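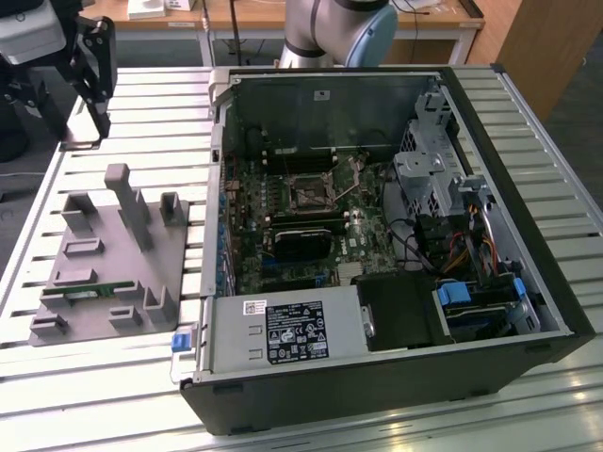 Nowakowski reports that the arm let go of a module halfway to the slot, went on to the insert move anyway, and pushed closed fingers down on the board until the force limit tripped. Then the operator hit Resume and it did it again. Could the manual please say in plain words what to do when 1854 comes up, and what not to do.

OK. Section rewritten. Replaces the old half page on dropped parts, which told you to press Resume. Do not press Resume. If you have a printed copy by the cell, cross that page out today.

6. Fault 1854: Part lost or insert force exceeded
Delix memory cell, Tritier controller. Revised 9 Jun 2021

6.1 What the fault means

The controller shows 1854 for either of two things:
- the gripper closed farther than it should with a module in it (part lost)
- the force on the way down went over the limit before the module reached seated depth (insert force)

Same number for both. We know. The second line on the pendant tells you which, but only until someone clears the message. So read it first, write it down, then clear.

What you'll see: arm stops where it is, amber light, fingers stay at whatever width they had. Brakes on. The arm can be stopped in free air or with the fingers still pressing on something. Look before you touch anything.

CAUTION: A stopped arm is not a safe arm. On 1854 the cell is in program stop, drives are still powered. Press the emergency stop before any hand goes over the table. Every time, including the tenth time that morning.

CAUTION: Do not press Resume after 1854. Resume carries on from the next line of the program, and on controller software 2 the next line may be the insert. The gripper will go down with nothing in it or with a module held crooked.

6.2 First response

1. Read the pendant. Write down both lines.
2. Press the emergency stop. Wait for the brake click.
3. Look at the fingers from the side. Module in the grip, module out, or module half in a slot?
4. If the module is out, find it before going on. Places they end up: on the table, in the grooves between the profiles, down inside the case. A module lying on the motherboard with the computer powered can short it. The computer under work must be unplugged from the wall anyway, see section 2. If it isn't, unplug it now.
5. If the module is half in a slot, leave it. Go to 6.3.
6. If the module is in the grip and clear of everything, go to 6.4.

Note: if the CPU socket on your job is empty, look there too. Contacts bend if a module edge lands on them, and you won't see it from standing height. Use a light. Anything bent, the board comes off the job, no matter what the arm did to it.

6.3 Arm pressing on the board

This is the one that breaks things.

1. Emergency stop stays pressed. Don't pull the module, don't lean on the arm, don't try to lift the wrist by hand.
2. Open the gripper with the manual release on the Castel valve block. Hold the module with your other hand first, by its ends. Fingers open fast.
3. Check that nothing hooks: slot latches, drive cables, the lip of the case.
4. Hands out. Release the emergency stop and reset.
5. Pendant to Manual, speed slider all the way down. Select TOOL frame, not BASE. In BASE the retract direction is only right if the wrist is dead vertical, and after a hard stop it often isnt.
6. Jog straight back along the tool axis until the fingers are clear of the tallest thing in the case. Usually the drive cage. Stop, look, jog the rest.
7. Emergency stop again. Now take the module out of the slot by hand, both ends together.
8. Inspect. Gold edge scratched, slot wall cracked, latch broken: out of service, tag it.

CAUTION: Do not use the Home button from inside the case. Home takes the shortest joint path. It does not know there is a computer there. We have replaced a drive bay, a fan shroud and one set of fingers learning this.

6.4 Module still in the grip

1. Hold the module. Manual release. Set it aside, don't put it back on the fixture yet.
2. Hands out, reset, Manual, low speed.
3. Jog up and then sideways to the waiting position over the fixture side of the table. Up first!
4. Load program RECOVER, not INSERT. RECOVER opens the gripper, checks zero force and asks you to confirm the fixture is loaded.
5. If zero force is off by more than the pendant allows, stop. Something is bent or a cable is dragging on the wrist. Call service.

6.5 Finding the cause

Don't skip this becuase the next cycle went fine. Most repeat 1854s come from the fixture side and not from the slot at all.

Module not sitting right on the fixture
The module lies flat between the two raised blocks. Both ends all the way down. If one end rides up on a block, the gripper takes it at an angle, it holds until the wrist turns, then it slips. Push each end down with a fingertip. It should not rock. Contact edge facing the way the job sheet shows.

Fixture plate moved
The plate has to stay where it was taught. If someone pulled it toward them to load it and slid it back by eye, it's off. Run CHECK PLATE: the gripper stops above the tall post and waits. Fingers should straddle the post evenly, same gap each side. Not even? Loosen, shift, tighten, run it again. Do not fix this by editing the pick point. Next person will move the plate back and then you have two errors.

Posts worn
Printed fixtures wear on the corners. A block with a rounded or chewed corner lets the module walk when the fingers close. Swap the plate. Don't build up the corner with tape.

Fingers dirty
Wipe the pads at the start of shift. Alcohol, lint free cloth, let them dry. No glove powder, no hand cream. Pads with a groove worn in them are finished.

Slot latches closed
Latches have to be open before the cycle starts. The arm can't open them. A closed latch gives the insert-force kind of 1854 nearly every time, at the same depth, and if you see the same depth in the log over and over that's your cause.

Case moved
The computer lies on its side, open side up. It slides on bare aluminum. Clamp it, then pull on it. If it shifts, the clamp isn't on. Check for anything sticking out past the case edge, levers on the power supply end for instance, that the wrist or hose could catch on the way over from the fixture. Tie cables down inside the case below the rim. Loose loops by the drive bay are the usual snag.

6.6 Back to automatic

After 3 faults in one shift the cell stays in Manual until the cause is written in the log. "Unknown" is allowed once.

1. Fixture empty, case clamped, latches open, cables down.
2. Run INSERT with no module, height offset on. Watch the whole path. Thumb on the stop.
3. Offset off, scrap module in the fixture, scrap board if you have one. Run at low speed.
4. Check the module is seated both ends. Pull it, look at the edge.
5. Real module, low speed, one cycle.
6. Full speed. Stay for the first cycles.

Note: there is a part-present check from controller software 3 on. With it, the program looks at finger width right before the insert move and won't go down if the grip is empty. It catches a dropped module. It does not catch a crooked one. Steps above still apply.

Note: on software 2 the check can be added as a line in your own program, text in Appendix C. Ask for the update anyway.

6.7 Settings you must not change

Insert force limit. Raising it makes the message go away and moves the damage into the slot. It is password locked from January on. If your password still opens it, tell us.

Retry count. Leave at zero. An older setup sheet says 2, that sheet is wrong, throw it out.

Finger closed width. Only after a pad change, only with the gauge.

6.8 What to send us

Both pendant lines. Log file from the day, the whole file please and not a screenshot. Software version. Whether the module was in the grip, out, or in the slot. Which module type. Photo of the pads. If you already pressed Resume just say so, it changes what we look for.

Tool cable faults are in section 7. Brake release with power off, section 9, two people needed.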